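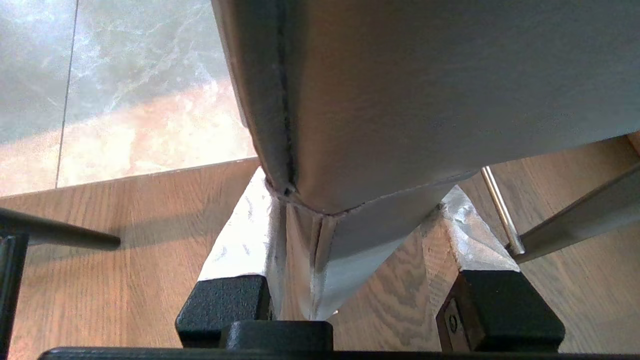 Plarow is the two-finger gripper arm I built this semester in the shared workshop at Halton, and this report covers the move from bench tests to real furniture.

28/10/2023 – by the project author
3 min read

The first fingers slid on anything smooth, so I covered the ends with a silvery wrap. It wrinkled as it went on and I left it that way. Leather-like upholstery is a hard target for the camera at the wrist. At a rounded corner the seams are the best thing to aim for, and with one finger on either side the stitched edge sits well inside the view. Furniture legs are worse – they come in low from the sides, close to the floor.

I ran 57 approaches to upholstered corners. In 34 of them the fingers stopped on both sides without touching too early. Most of the others failed on the left, where the Flernau servo lags by 2 degrees. I have put an offset in the code, but the gear still has play in it.

Bright sun on floor tiles also upset the exposure, and I now lock it before each run.

Still to do before December:
replace the left gear
shorten the cable, now 26 inches
repeat the corner runs with the offset on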